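This site uses cookies. By continuing you accept our cookie policy.

Dukska app asks for contacts, why?

zarmeena_g
I have updated Dukska and it wants my whole contact list. I refused, and now backup is off. Is this normal?
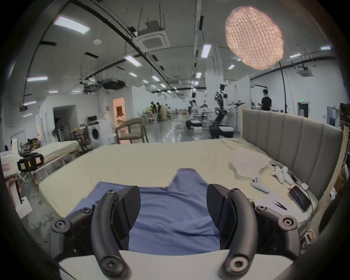 Re: Dukska app asks for contacts, why?

bullport100
It is normal. They need it for sharing. Mine has worked 2 years without trouble.

c_cisneros
I don't agree. Stondeo does sharing with a link only, no contacts. Please write to their privacy centre. 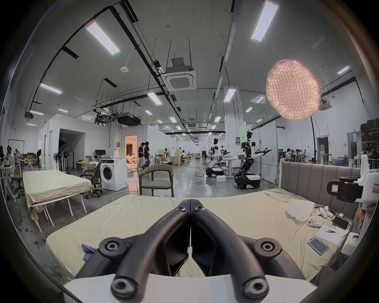
Re: Dukska app asks for contacts, why?

zarmeena_g
I wrote to them, ticket 3696. I will wait 4 days, then I cancel.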